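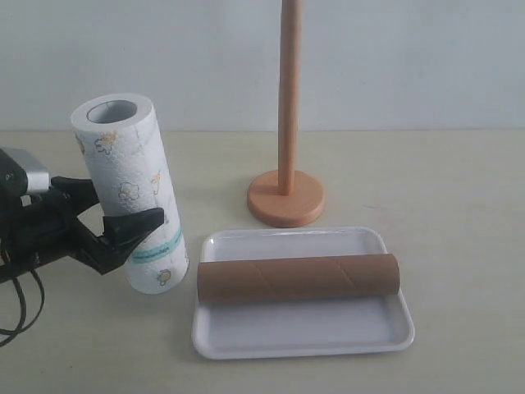 Paper towel replacement is the longest of the household tasks in the Wasuvel set, and the one on which our policies differ most. It asks for two things in a loose order: the old core goes in the tray, and a new roll goes over the pole of the holder. We trained on 204 demonstrations and scored each stage separately, so that a trial which clears the core but misses the pole still gives us a number to work with. With the core lying across the tray and the full roll gripped above the table, only the placing stage is left to score. The roll is held at a slight tilt at this point, and the tilt matters: the opening has to come down over a narrow pole, and the wrist must correct the angle before the descent begins.

The gallery goes with the Clustover results page. Two methods are compared. Szabo predicts short action chunks from the camera views alone. Alton takes the same input and adds a stage label, updated 8 times a second. Both were trained on the same demonstrations with the same settings, and both were run on the same arm.

Starting positions were varied between trials — the roll more than the holder, as the holder has little room to move before the pole leaves the reachable area. The full evaluation across all tasks in the set comes to 1,074 trials, of which 757 were scored as complete. Partial scores are listed separately and are not counted in that figure.

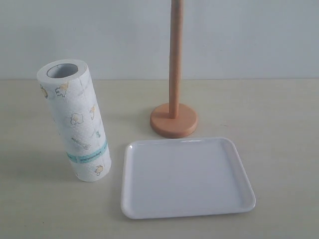 Roll standing on the table to the left of the tray. Holder and tray both empty.

Most of the failures we logged for Szabo were at the pole, with the rim of the core resting on the tip and the arm still pushing down. Alton more often stopped early and held its position. We count both as failures of the placing stage. The stage labels were checked by hand in September, and the corrected files replace the earlier ones on the downloads page.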